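Chapter 3
What is it worth? Putting a value on stock

By the end of this chapter you should be able to:
say what counts as stock and what doesn't
explain why stock is valued at cost in most cases
use first in, first out and average cost on a simple set of purchases
spot when an item has to be written down

My first proper job was in the back office of a paint and hardware wholesaler in Clandville called Wemico, and on my second Friday I was handed a clipboard and told to value the shelves. I had passed two bookkeeping exams by then and thought I knew what that meant. You count the things, you look up the price, you multiply, you add it all up. I was done by lunch, terribly pleased with myself, and my total was wrong by £1,899.

The counting was fine. I'd gone round the shelves twice and got the same numbers both times. What I'd done was use the prices on the shelf labels – the prices the customers paid! – so every tin of varnish in the building had a profit baked into it that we hadn't earned yet. Xolani Oosthuizen went through the sheets with me that afternoon, very patiently, with a red pen, and I have never made that particular mistake again. I've made most of the others, though, and we'll get to those.
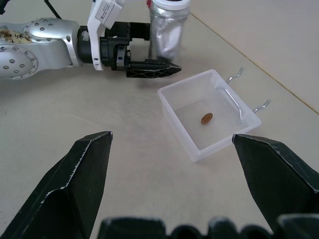
So let's start with the easy bit, what stock is. Stock (your exam paper may well call it inventory, and the two words mean the same thing) is anything a business holds in order to sell it, or to turn into something it will sell. The varnish was stock. The shelves the varnish stood on were not, and neither was the delivery van, even though we did sell the van in the end. What matters is what the business has the thing for. A van is stock to a van dealer and a fixed asset to a baker, and it can be exactly the same van.

There are three sorts you'll meet again and again in this book. Raw materials are things waiting to be used. Work in progress is things half made. Finished goods are things ready to go out of the door. A wholesaler like Wemico only really has the last sort, which makes it a nice gentle place to begin. Manufacturers have all of them at once, and we'll leave their troubles until Chapter 5.

Now for the rule that I broke. Stock goes into the accounts at what it cost you, and cost means everything you paid to get it where it is and into the state it's in. Suppose we buy 153 tins of wood filler from Kekana at £3 each. The filler has cost us £459 and, if Kekana delivers free, that's the whole story. If there's a delivery charge on top, the charge goes in as well and is shared out over the tins. The rent on the warehouse doesn't go in, nor does the wage of the person who signs for the delivery, at least not in the sort of business we're looking at here.

Say we sell 23 of those tins before the end of the month. We have 130 left, which cost us £390, and that's the figure for our closing stock. The other £69 is the cost of what we sold. Nothing has gone missing: £390 and £69 make £459 again, and I'd like you to get into the habit of checking that every single time, however silly it feels with numbers this small. 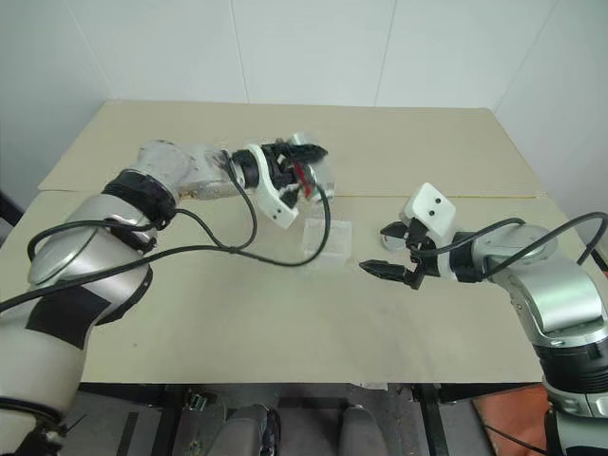 Gudrun Lenz read an early draft of this chapter and asked why we bother with cost at all. Surely, she wrote, a buyer wants to know what the goods would fetch, and what they cost is old news? She also pointed out that a shop which bought cleverly in February looks poorer on paper than the careless one next door that paid double for the same goods.

She's right about the second part, and I don't have a clever answer to it. The trouble with selling prices is that you can't be sure of them until somebody has paid. If I'd been allowed to keep my shelf-label total at Wemico, we'd have shown a profit on tins that might have sat there for years, and we might have spent it too. Accountants call this being prudent. You don't take the profit until you've made the sale.

But what do you do when the cost keeps changing? Real suppliers put their prices up (and very occasionally down), so you soon have identical tins on the same shelf that cost different amounts. There are two methods you need to know.

First in, first out, usually written FIFO, pretends that the oldest tins are always sold first. Whatever is left must then have come from the latest deliveries, so you value it at the latest prices.
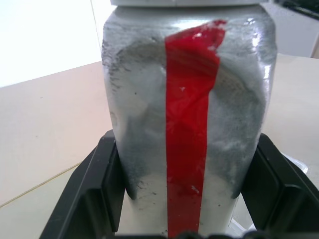

Average cost, which people also shorten to AVCO, doesn't care which delivery anything came from. You add up what you've paid for everything on hand, divide by the quantity, and use that one figure until the next delivery arrives, when you work it out again. It suits goods that get mixed together in storage, like sand or grain or heating oil, where asking which bit arrived first would be a daft question. I've seen it used for screws as well.

When prices are rising, FIFO gives you the higher closing stock and so the higher profit. When prices are falling it goes the other way round. Please don't learn that as a rule by heart – work through the Itanura exercise at the end of section 3.2 and you'll see it happen in your own figures, and then it sticks.

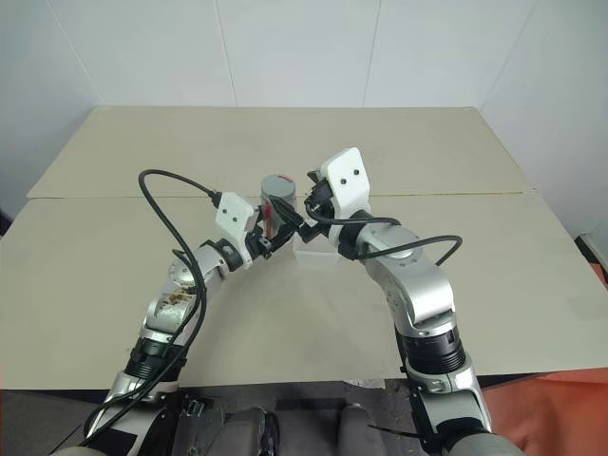 Figure 3.4 Grey cup with a darker rim, upright just above the tabletop between black gripper fingers.

One more idea before we get down to work. Sometimes goods are worth less than you paid for them. They get damaged, or go out of fashion, or a better version comes along. When that happens you can't leave them at cost. You take what you expect to sell them for, knock off whatever you'll have to spend to sell them, and use that lower figure. The proper name for it is net realisable value, and you do the comparison item by item. You're not allowed to let a good line cover up for a bad one.

3.1 Setting out a stock sheet

Take a sheet of paper and rule it into columns for the date, the goods in, the goods out and the balance. Under each of the last three you'll want room for quantity, unit cost and total. Put the Kekana delivery on the first line and the sale on the second, and check your balance against the £390 we found earlier before you read on.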